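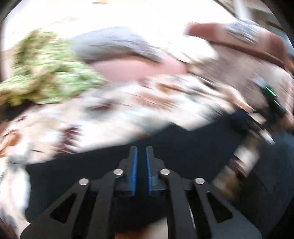

Teguh Tambunan

Student Councils and Municipal Youth Budgets: Term Project Report

1. Background

The town of Brendito set up a youth budget so that residents between 12 and 17 could decide how part of the local recreation fund is spent. Proposals are collected by the student councils of the district's schools and forwarded to the town clerk. The project examined whether pupils outside the councils had a practical way to submit a proposal, and what happened to proposals after submission.

The work was supervised by Irfan Majimbun. Interviews and records requests were completed by the end of September.

2. Material

Three schools were included: Orora, Kwok and Gokeck. Their combined enrollment is 1475. For each school the council bylaws, meeting minutes and proposal forms were read. Five interviews were held with council members and teachers. Pupils under 14 were interviewed only with a signed form from a parent.

Minutes from Gokeck were incomplete for the spring term. Missing meetings were treated as missing data and were not reconstructed from memory.

3. Findings

3.1 Access. At Orora any pupil may hand in a proposal form at the school office. At Kwok the form must be signed by a class representative before it is accepted. The Gokeck bylaws do not mention proposals from outside the council. In the interviews, the two members from that school gave different accounts of the current practice.

3.2 Feedback. The town clerk sends a written decision to each council. None of the bylaws requires the council to pass the decision on to the pupil who wrote the proposal. Orora posts decisions on a notice board. The Kwok minutes record decisions without the author's name.

3.3 Language. All forms are in one language only. A teacher at Kwok reported that recently arrived pupils usually ask a classmate to fill in the form for them.

4. Limitations

The sample is small and covers a single budget cycle. No pupil whose proposal was rejected agreed to be interviewed. The clerk's office supplied decisions but no scoring sheets, so the grounds for rejection could not be compared between schools.

5. Recommendations

The signature requirement at Kwok should be dropped. The bylaws at Gokeck should state who may submit a proposal and by what date. Decisions should be sent to the author and the council at the same time.

Appendix A contains the interview guide. Appendix B contains the bylaws as received.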